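Subject: Re: [handheld-demos] Thin handles: does pinch point matter, or only phase labels?
From: Shu-fen Hung
Date: 2024-02-21

The previous message said:

> We've been trying to reproduce the phase-labelling result from the
> Kusance draft on our own cutlery data and can't get the gap. With
> labels or without, our policy drops chopsticks at much the same
> rate. Spoons are fine. Did you label by gripper width alone, or did
> someone go through the episodes by hand? And did you keep episodes
> where things were lying on the table at the start, or only ones
> where everything was in the caddy?
>
> Altton group

Width alone in the first pass, by hand in the second, and the second pass is where the gap comes from. The draft is not clear on this and I will fix the wording.

The trouble with width is that a chopstick is so thin that the closed reading with one between the pads is nearly the same as the closed reading with nothing there. Our threshold was tuned on spoon handles. On chopsticks it marked a good share of true holds as empty closes, and the policy was then trained to treat a hold as a miss and open again. If you are seeing drops a moment after the lift, I would look there first. 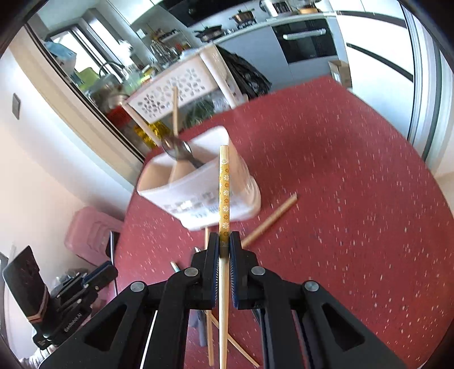 Chopstick held upright between the pads, others loose on the table.

We went through 157 episodes by hand. For each one we marked four phases: approach, close, carry, release. The close phase ends when the object first moves with the fingers, going by the video, and the width signal is not used at all. Of the 157 we threw out 19. In 13 of those the two annotators could not agree on when carry began. The other six had dropped frames.

After retraining on the hand labels, and changing nothing else, chopstick success over 40 trials went from 22 to 33. Spoons went from 35 to 36, which I would not call a change. So the labels matter for thin objects and hardly at all for thicker ones, and if your test set is mostly spoons you could miss the effect altogether. Please check your split before you spend more time on this.

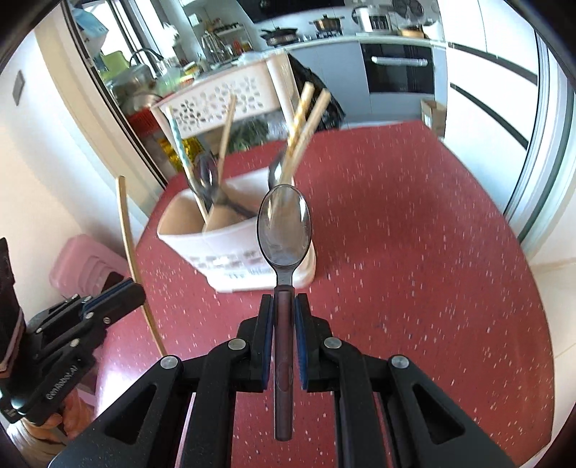 On the pinch point, we did record it, as a fraction of the length from the handle end. I had expected it to explain a good part of the failures. It explains very little once the labels are right. A low pinch does make the object swing more during carry, and the release is then less accurate, but it seldom leads to a drop. There is a plot of this in the supplement, drawn by Kollár, with the axes the wrong way round in the version you have. Short bars are good in that one.

Your last question is the one I can answer least well. We kept both kinds of start, with things in the caddy and things on the table, and did not balance them. The loose starts are harder to label. Fingers open above the table can mean an approach or the end of a release, and a single frame will not tell you which.
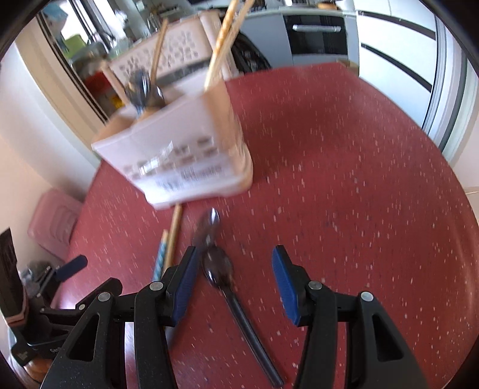

Release is the phase I trust least in our labels. The rule we wrote down says it begins when the pads first part, and that works when the object is set down and stays where it is. It works badly when several things are in view and some of them are moving. You can get open fingers with one spoon lying between them and a second one blurred just beyond it, and the caddy itself blurred and tilted over the table. An annotator looking only at the fingers will give that a label quickly, and an annotator looking at the objects will want to scroll back and forth first. We told people to do the second, but the instruction came late, and the early episodes have not been redone.

I plan to redo them before July. The label files as they stand are in the Dustach folder under "phases_v2", with the rejected episodes listed separately. If you run your policy on them without changes I would like to see the chopstick number on its own, and the number of trials behind it. Please send the width threshold you used as well.

Shu-fen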